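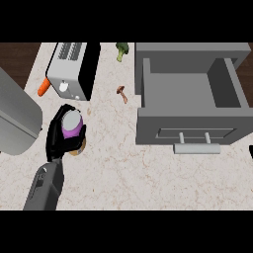 A can held by the gripper in the simulated kitchen used for the Kiststead Kitchen Challenge

The Kiststead Kitchen Challenge is a student robotics competition held entirely in simulation. Teams write control software for a robot that handles food and containers in a virtual kitchen. It grew out of an undergraduate course at Kiststead Technical College and was first run in March 2019 under the course's instructor, Lai-ching Cheung.

Format

Each team receives the same robot model and the same set of kitchens. Layouts differ in the placement of the counter and appliances, and loose items such as vegetables and cans are set out in new positions for each trial. A trial consists of one written instruction, for example moving a can from one part of the counter to another. Teams may train on recorded demonstrations, write their own motion planner, or combine the two.

Scoring is automatic. A trial earns full points if the named item ends up in the target area and partial points if it was grasped and lifted. Knocking another item off the counter costs points. The first edition used 263 trials per team. From the second edition on, the number was raised to 673 — a change requested by the teams, who felt that the shorter test left too much to luck.

Software

The simulator, called Quan, was written by Phong Âu and Lộc Huỳnh as their final-year project. It renders the kitchen from several viewpoints and logs the position of every joint. An add-on named Brekgate lets students steer the arm by hand and save the result as a demonstration. The shared library held 838 demonstrations at the close of the second edition.

Participation

The first edition had 7 teams, all from the course. Later editions were opened to clubs from other schools, with up to five members per team. Registration takes place in January.

The first winner was Dillutance, a team made up of Phúc Sầm and Brendan Ó Súilleabháin. Its grasping code was later added to the course materials and remains the baseline that new entries are compared with.

See also

Robot simulation
Student robotics competitions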